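2021년 5월 31일

오늘은 일기를 저녁 먹기 전에 쓴다. 배가 부르기 때문이다. 낮에 찐빵을 먹었고, 조금 뒤에 또 먹었다. 한국어로 일기를 쓰기로 한 뒤에 음식 이야기를 이렇게 길게 쓰는 것은 처음인 것 같다. 모르는 단어는 사전에서 찾았고, 그래도 모르는 것은 그냥 내가 아는 말로 썼다.

찜기는 하얀색이고 위쪽은 스테인리스다. 바닥에 작은 구멍이 많이 있어서 김이 그 구멍으로 올라온다.

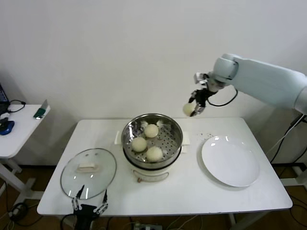
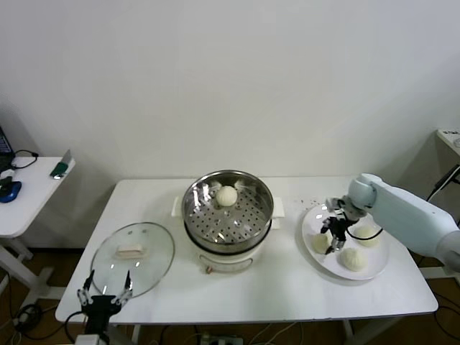

찐빵을 찌는 일은 쉬운 일이라고 생각했다. 물을 넣고, 빵을 올리고, 뚜껑을 덮고, 기다리면 된다. 그런데 지난번에 나는 물을 너무 많이 넣었다. 물이 끓으면서 위로 튀었고 빵 아래쪽이 죽처럼 되었다. 아브레헤트 씨가 그것을 숟가락으로 먹으면서 맛은 좋다고 말해 주었다. 나는 그 말이 고마웠지만 조금 부끄러웠다. 그래서 이번에는 설명서를 처음부터 끝까지 읽었다. 설명서에는 물을 안쪽 선까지만 부으라고 쓰여 있었다. 그 선은 아주 연한 회색이어서 나는 지금까지 그것을 긁힌 자국이라고 생각하고 있었다.

빵은 냉동으로 샀다. 레브익 마트... 아니다, 간판에 영어로 Levik이라고 쓰여 있으니까 레빅이 맞을 것이다. 한 봉지에 3,255원이었다. 왜 끝이 5원인지 계산대에서 물어보고 싶었지만 뒤에 사람이 기다리고 있어서 묻지 못했다. 봉지 뒤에는 "해동하지 말고 바로 찌세요"라고 쓰여 있다. "해동"은 오늘 새로 배운 단어다. 녹을 해(解), 얼 동(凍)이라고 공책에 썼는데, 해(解)는 원래 "풀다"라는 뜻이라고 한다. 얼음을 푼다는 말이 재미있다.

시간은 12분으로 했다. 봉지에는 더 짧게 쓰여 있었지만 지난번에 가운데 팥이 차가운 빵이 하나 있었다. 구이도 씨가 그 빵을 받았고, 그는 오랫동안 그 이야기를 했다. 오늘은 하나를 먼저 반으로 갈라 보았다. 팥에서 김이 났고, 나는 마음이 놓여서 그 반쪽을 바로 입에 넣었다가 입천장을 데었다. 지금도 혀로 만지면 아프다. 찬물을 두 잔 마셨다.

종이에 대해서도 쓰고 싶다. 전에는 종이를 깔지 않고 쪘더니 빵 껍질이 구멍에 붙어서 떨어지지 않았다. 젓가락으로 구멍을 하나씩 닦는 데에 빵을 먹는 시간보다 더 긴 시간이 걸렸다. 움피니 씨가 작은 종이를 깔라고 가르쳐 주었다. 종이가 크면 구멍을 다 막아서 김이 잘 올라오지 못한다고 했다. 그래서 나는 그 뒤로 빵보다 조금만 큰 종이를 쓴다. 종이를 예쁘게 자르는 것은 아직 잘하지 못한다. 내가 자른 종이는 동그라미도 아니고 네모도 아니다.

뚜껑은 유리라서 안이 보인다고 좋아했는데, 김이 차면 하나도 보이지 않는다. 그래도 나는 그 앞에 서서 계속 보고 있었다. 우리 어머니도 그랬다. 어머니는 화덕 앞에서 "보고 있으면 빵이 더 잘 부푼다"고 말씀하셨다. 터키어로는 짧고 좋은 말인데 한국어로 쓰니까 조금 이상하다. 어머니의 빵은 굽는 빵이고 겉이 단단하다. 처음 찐빵을 보았을 때 나는 이것이 아직 다 익지 않은 것이라고 생각했다. 색이 하얗고 누르면 손가락 자국이 남았기 때문이다. 지금은 그 부드러운 껍질이 제일 좋다. 팥보다 껍질이 좋다고 말하면 한국 친구들이 웃는다.

빵을 접시에 옮기는 것도 생각보다 어려운 일이다. 세게 잡으면 찌그러지고, 약하게 잡으면 떨어진다. 막 찐 빵은 특히 그렇다. 뚜껑을 열고 조금 두었다가 옮기면 껍질이 덜 찢어진다고 움피니 씨가 말했는데, 나는 그 "조금"이 얼마인지 항상 모르겠다. "적당히"라는 말도 마찬가지다. 한국 요리 책에는 소금도 적당히, 물도 적당히, 시간도 적당히라고 쓰여 있다. 나 같은 사람은 숫자가 있어야 마음이 편하다.

접시는 미리 따뜻하게 해 두는 것이 좋다고 한다. 차가운 접시에 뜨거운 빵을 놓으면 아래에 물이 생긴다. 다음에는 접시에 더운물을 부었다가 닦아서 써 볼 생각이다. 잊지 않으려고 냉장고에도 써 붙였다. 그런데 냉장고에는 벌써 메모가 너무 많다. 10월에 붙인 것도 아직 있다. "양파 사기"라고 쓰여 있는데, 그 양파는 오래전에 사서 먹었다. 오늘 떼어서 버렸다.

점심에는 아브레헤트 씨와 같이 먹었다. 아브레헤트 씨는 매운 것을 좋아해서 찐빵에도 고추 양념을 찍는다. 나는 팥하고 고추가 어울릴 수 없다고 생각했는데 한 입 먹어 보니 나쁘지 않았다. 그렇지만 데인 입천장에 고추가 닿아서 눈물이 났다. 우리는 우유를 마시고, 다음에는 고기 넣은 것을 사자고 이야기했다. 이름은 "고기만두"가 맞는지 "고기찐빵"이 맞는지 둘 다 몰랐다. 가게에는 "왕만두"도 있었다. 왕이 먹는 만두가 아니라 큰 만두라는 뜻이라고 한다. 나는 한참 동안 왕이 먹는 만두인 줄 알았다.

먹은 다음에 정리를 했다. 물은 완전히 식은 뒤에 버렸다. 스테인리스 부분은 부드러운 수세미로 닦고 거꾸로 세워 두었다. 하얀 부분은 전기가 들어가니까 물에 넣으면 안 되고, 젖은 행주로만 닦아야 한다. 손잡이 아래쪽에 물때가 조금 있어서 식초로 닦았더니 깨끗해졌다. 대신 방에서 식초 냄새가 났다. 창문을 열었는데 밖에서 비 냄새가 들어왔고, 두 냄새가 섞여서 피클 병 안에 있는 것 같았다. 테이블 위의 부스러기는 손으로 모아서 버렸다. 행주로 밀면 바닥으로 떨어져서 일이 두 배가 된다.

오후에는 스티스틀로 출판사에서 나온 한국어 책을 152쪽까지 읽었다. 피동사가 나오는 부분이다. "찌다"의 피동은 무엇인지 찾아보았지만 책에 없었다. "쪄지다"라고 해도 되는지 선생님께 여쭤보려고 한다. "빵이 잘 쪄졌다"라고 쓰고 싶은데 맞는지 몰라서 오늘은 "빵을 잘 쪘다"라고 쓴다.

압둘라만 씨가 저녁에 잠깐 온다고 문자를 보냈다. 냉동실에 빵이 아직 조금 있으니까 그때 다시 물을 선까지 붓고 찌면 된다. 종이를 먼저 잘라 두어야겠다.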